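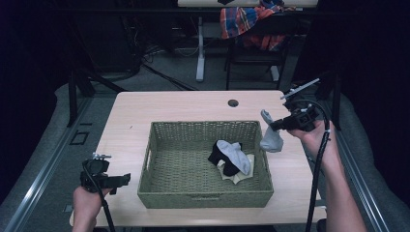 3 Mischfraktionen und Schüttdichte

Unter einer Mischfraktion wird in dieser Veranstaltung eine Menge von Textilien verstanden, die sich in Faserart, Flächengewicht oder Farbe unterscheiden und gemeinsam gelagert, transportiert oder behandelt werden. Maßgeblich für die Auslegung von Sortierplätzen ist zunächst die Schüttdichte, erst danach die Stückzahl. Kleinteile sind dabei gesondert zu betrachten. Schon ein rechteckiger Flechtkorb mit einer schwarzen und einer hellgrauen Socke auf einem zerknüllten cremefarbenen Tuch enthält drei Farbstufen, die nach den üblichen Sortierregeln (siehe 3.2) auf mindestens zwei Posten aufzuteilen wären. Die Faserart ist damit noch nicht berücksichtigt; sie lässt sich optisch ohnehin nur in Ausnahmefällen bestimmen und wird dem Pflegekennzeichen entnommen.

3.1 Kenngrößen

Füllverhältnis: Quotient aus Trommelvolumen in Litern und Trockenmasse der Beladung in Kilogramm. Ein kleiner Zahlenwert bedeutet eine hohe Beladung. Die Bezeichnung führt in Prüfungen regelmäßig zu Verwechslungen.

Flottenverhältnis: Quotient aus Flottenvolumen in Litern und Trockenmasse in Kilogramm. Bei einem Flottenverhältnis von 1:5 entfallen auf ein Kilogramm Trockenware fünf Liter Flotte. Gebundene und freie Flotte sind getrennt anzugeben, wenn Spülgänge bilanziert werden.

Restfeuchte: Masse des nach dem Schleudern verbliebenen Wassers, bezogen auf die Trockenmasse. Für die Rechenübungen gilt einheitlich ein Wert von 54 %.

3.2 Bildung von Waschposten

Die Sortierung erfolgt in der Reihenfolge Temperaturklasse, Farbklasse, Faserklasse. Wird die Reihenfolge vertauscht, entstehen mehr Restposten mit ungünstigem Füllverhältnis. Farbklassen sind Weiß, Hell, Bunt und Dunkel. Ungefärbte und cremefarbene Ware wird der Klasse Hell zugeordnet, Hellgrau ebenfalls, sofern die Farbechtheit nachgewiesen ist. Ohne Nachweis wird Hellgrau wie Bunt behandelt.

Paarware (Socken, Handschuhe, Stulpen) wird vor der Behandlung nicht verbunden — Klammern und Knoten verschlechtern den Flottenaustausch und erzeugen Druckstellen. Die Zusammenführung erfolgt nach dem Trocknen an einem eigenen Platz. In Betrieben mit Kundenbezug ist Paarware in Netzen zu führen. Das Netz darf höchstens zu zwei Dritteln gefüllt sein.

3.3 Rechenbeispiel Wäscherei Vestum

Gegeben ist eine Tagesmenge von 800 kg Trockenware. Nach dem Schleudern beträgt die Restfeuchte 54 %. Gesucht ist die im Trockner zu verdampfende Wassermasse, wenn die Ware vollständig auf die Bezugsmasse getrocknet wird.

m(Wasser) = 800 kg · 0,54 = 432 kg

Die Gesamtmasse am Trocknereintritt beträgt somit 1.232 kg. Die Wärmeverluste über Gehäuse und Abluft sind hierin nicht enthalten und werden in Abschnitt 5 behandelt. Wer mit der feuchten Masse als Bezugsgröße rechnet, erhält eine Feuchte von 35,1 % — beide Angaben sind zulässig, müssen aber gekennzeichnet sein.

3.4 Transport und Behälter

Behälter werden nach Wandart unterschieden: geschlossen, gelocht, geflochten. Geschlossene Wandungen sind für feuchte Ware nur kurzzeitig geeignet. Geflochtene Behälter lassen Luft durch, ihre Innenseite ist jedoch schlechter zu reinigen und kann bei Feinstrick Zieher verursachen. Für die Trennung von reiner und unreiner Seite genügt eine Farbmarkierung am Behälter nicht, die Wege selbst sind zu trennen. Im Planspiel Srour ist dies als Randbedingung vorgegeben.

3.5 Übungsaufgaben

Aufgabe 7: Die Wäscherei Zamik verarbeitet in einer Woche 1.953 kg Trockenware in gleich großen Posten zu je 63 kg. Bestimmen Sie die Anzahl der Posten und das erforderliche Trommelvolumen bei einem Füllverhältnis von 10 l/kg.

Aufgabe 8: Für denselben Betrieb ist der Flottenbedarf je Posten bei einem Flottenverhältnis von 1:4 anzugeben. Spülgänge bleiben unberücksichtigt.

Aufgabe 9: Skizzieren Sie den Materialfluss des Betriebs Dalell von der Annahme bis zur Paarbildung. Kennzeichnen Sie die Stelle, an der die Trockenmasse erfasst wird.

Abgabe der Aufgaben 7 bis 9 am Donnerstag vor Beginn der Übung. Lösungswege ohne Einheiten werden nicht gewertet. Abschnitt 4 (Mechanik der Trommelbewegung) setzt die Kenngrößen aus 3.1 voraus.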